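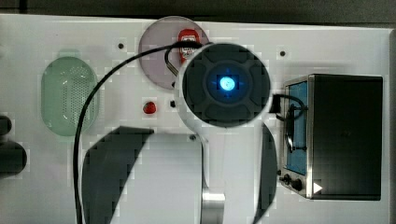 Can I change the delivery address on an order after the label has been printed?
Only until the carrier scans the parcel. Before that, cancel the label in Skovik, edit the address and print again. The old label is refunded to your balance.

Ticket 1157
Product: Skovik shipping desk
Opened: 4/27/20
Customer: Plodham toy kitchens and gifts
Assigned to: Marek Havlíček
Status: Solved

Problem
Customer edited the address on 18 orders and reprinted. The new labels still show the old street. Packing slips are correct. Browser cache cleared, no change. 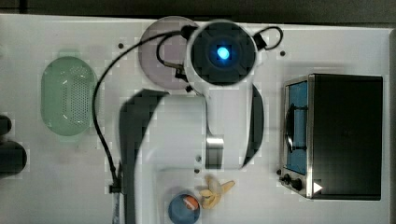
White tabletop, from above.

Reply 1
Asked for the batch number and the label template name. Customer is on batch 74, template "Lamilance 4x6". That template keeps a saved copy of the address from the first print. Packing slips read the order directly.

Asked customer to open Settings, Labels, Lamilance 4x6, and turn off "Reuse saved address". Then cancel the batch and print one label as a test.

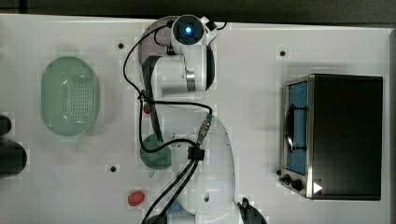
Green colander and toaster oven.

Reply 2
Test label still wrong. Checked the account log. The setting was changed for the main warehouse, but the batch belongs to the Beneš warehouse, which has its own copy of the template. Customer did not know there were two. Same mix-up as a ticket from last September.

Turned the setting off for Beneš and cancelled batch 74 from our side. Customer printed again and the street is right on all of them.

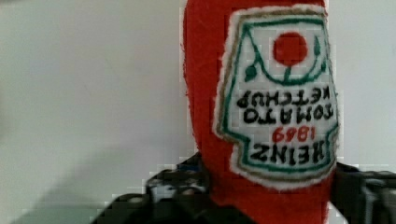
Red plush ketchup bottle.

Open items
Refund for the cancelled labels is pending. Error code 51 in the log is a printer timeout and can be ignored.
Help page needs a line on warehouse templates. Marek to write it.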